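Home Shop Bedroom Storage Delivery Contact

Flurano bedside cabinet, white

Print this page | E-mail to a friend

The Flurano is a small bedside cabinet for bedrooms where every bit of floor must be used well. It is made for us by Engebretsen, who also make our wardrobes, and we have sold it since the first year of the shop. The shape is a simple box. It stands on the floor and is compact, so it does not take much of the room.

In the upper part of the front is an open shelf, set back a little. Most customers keep there a book, glasses or the charger for the phone. Under the shelf is a drawer with a small round knob. The drawer runs on wood, and if it becomes slow you can rub a candle on the runners one time each year.

The top is there to be used. You can put on it a lamp, or a basket with the things you need in the night, such as medicine, hand cream and tissues. Many people who care for a parent at home write to us that a basket with a handle is the best solution, as it can be lifted away in one movement when the top must be wiped.

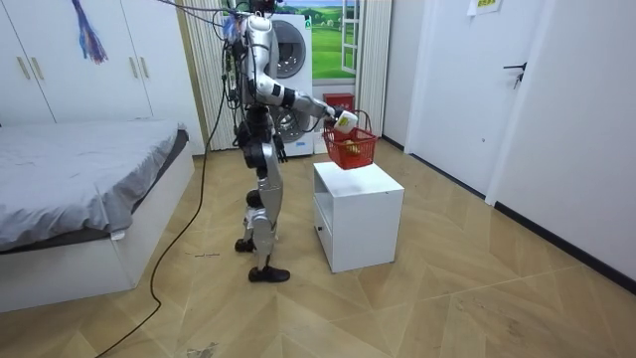

The cabinet is white and it is honest to say that it shows marks. Grey scuffs come from baskets, cups and lamp feet which are pushed over the surface. Use a soft cloth with warm water and a little dish soap, and do not scrub with powder. For marks that stay, we sell a small can of the same paint under the name Metard. Let it dry through the night before you put anything back.

Please measure the height of your mattress before you order. The cabinet is most comfortable when the top is at the same level as the mattress or slightly lower. If your bed is a high one, we recommend the Grudport, which has the same front but is taller.

Price: 99 euro
Delivery: 14 euro, to the door of the building
Delivery time: 19 days
Maximum load on the top: 14 kg
Color: white only

The cabinet comes assembled, only the knob must be screwed on. It lies inside the drawer in a paper bag. Please look there before you write to us that it is missing!

Customer comments

"I bought two, one for each side. The drawer was tight in the beginning but now it goes well." Randi Lie

"Good size for the guest room. I would like to have it also in gray." Myrtle Mahmoud

Questions about the cabinet are answered by Tormod Viklund in the shop. New stock is expected in September.

Page updated 2024-08-29

Contact | Terms | © Flurano bedroom furniture | Back to top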